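Garkham workshop notebook
September, entry started 9:40

Subject for the month is still the family tree in the opening scene. Garkham is a play about one actor's household, and the household is large. Shiyu's draft has 500 lines of dialogue before anybody leaves the dining room, and by my reading most of them explain who is married to whom. The lead, Old Lu, is a retired film actor. His son is an actor. His son's wife produces. There is an uncle who reviewed all of them once, in print, and still gets invited to dinner. I have now drawn the tree on the back of the call sheet twice and got two different uncles.

Read-through of scene one this morning, cold, no blocking. Zeyu read the son, Huiling read the wife, Guangming read Old Lu and also the uncle, which meant he spent a page and a half insulting himself. He was very good at it. Jinfeng on stage directions, reading them with more feeling than the scene deserved.

Notes from the read:

- The toast is too long. Guangming ran out of breath at "my late brother's first company" and had to take it again. Shiyu says the length is the joke. I say the joke arrives by the second clause and then stays for supper.
- Zeyu plays the son as bored. I'd written "wounded" in the margin. Bored is better. Leave it.
- Huiling wants one line where the wife says her own surname. She is right, and it costs us nothing. Shiyu to write it.
- Drikach (the summer house, never seen) gets mentioned so often I expected it to have lines. Cut to the mention in the toast and the one at the door.
- Pronunciation of Drikach: we had four. We are going with the hard ending, as in "kick." Please stop bringing me new ones.
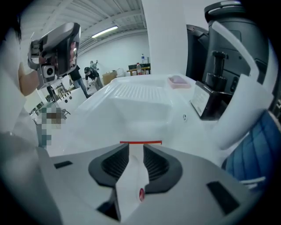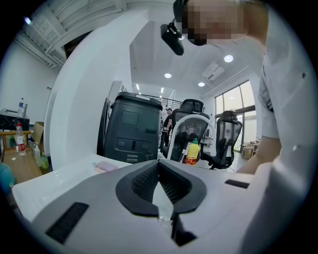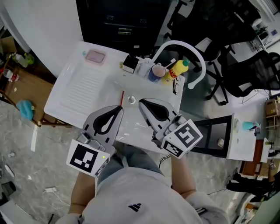

If the uncle is a critic, why does the family keep him at the table?
Old Lu would sooner have a bad notice from a relative than none from a stranger, and the second act needs someone at that table who remembers the first marriage.

11:15. Second pass at the scene with the toast trimmed. Shiyu did the trimming in pencil, so she can deny it later. It plays faster. The trouble moved, as it does, to the entrance of the daughter, who walks in on a silence we no longer have. Tried her coming in on the uncle's line instead. Jinfeng thought it looked rude. It is supposed to look rude. Keep, and try it again on its feet.

Long argument over the program note. The Brilico people (our host theater) want a biography of Old Lu printed as if he were real: born here, trained there, elder brother of, nephew of. I wrote one over lunch and it came to 2,171 words, which is more than I have written about my own mother. Guangming asked for a copy "for character work" and was later found reading it aloud to Huiling in a documentary voice. The version that goes to Brilico should be a single paragraph. I have cut the military service, both schools, and a cousin I was fond of.

Question I have not solved: do we say in the note that Old Lu's brother is dead? The toast gives it away in the first scene, so the note would only spoil it for people who read programs before the lights go down. That is my entire family. Leaning toward leaving him out and letting the toast do the work.

3:30. Shiyu back with the surname line. It is good. It also makes the wife the older sister of someone we have never heard of, so the tree has a new branch and I need a bigger call sheet.

To do before the next read:
Shiyu - clean pages for scene one, daughter's entrance marked both ways
Zeyu - learn the phone call, he keeps answering it before it rings
Guangming - decide whether Old Lu stands for the toast
Huiling - nothing, she is off book, it's making the others nervous
Me - one uncle, final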